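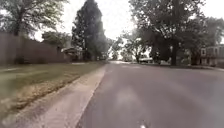
Filed under: Street Robots, Rules & Manners

Who Yields to the Box on Wheels?

April 2018 | 2 min read

Yoon-hee Shin has read every complaint Fletstead residents ever sent in about delivery robots. Her favorite accuses one of "loitering with intent."

"It had a flat battery," she says. "But I saw the point. If you stop dead across a man's driveway, you owe him an explanation."

Shin wrote the town's operating code for Odness, the company that runs the robots. The first draft had 427 clauses. The version drivers and residents get fits on 2 pages, and she is prouder of the cutting than the writing.

"There was a whole section on puddles," she says. "Define a puddle. We lost a month to that."

What survived is mostly manners. A robot gives way to anyone on foot, and to dogs, whatever the dog is doing. It stays off lawns. If it loses its position it pulls to the curb, lights on, and phones home. A person must answer, and a person must come out if moving it remotely would mean guessing.

Residential streets were the hard part. Parked cars hide driveways, big trees play havoc with satellite fixes, and low sun can blind a camera that was doing fine one house earlier. Her rule for glare is short: slow to walking pace, and if the curb line goes, stop.

Bernadette Hamel, who runs operations at Odness, wanted something less timid. "I told Yoon-hee we'd be overtaken by snails," she says. "She asked if the snails had insurance."

They settled on a review of every stop longer than 8 minutes. Hamel reads them with her coffee. Most, she reports, are trash cans.

The code comes up for revision in June. Shin expects the puddles will be back.

Recent in Rules & Manners
Ultex Rewrites Its Warehouse Right of Way
Annick Jacquet on Emergency Stops People Can Reach
Should a Robot Say Excuse Me?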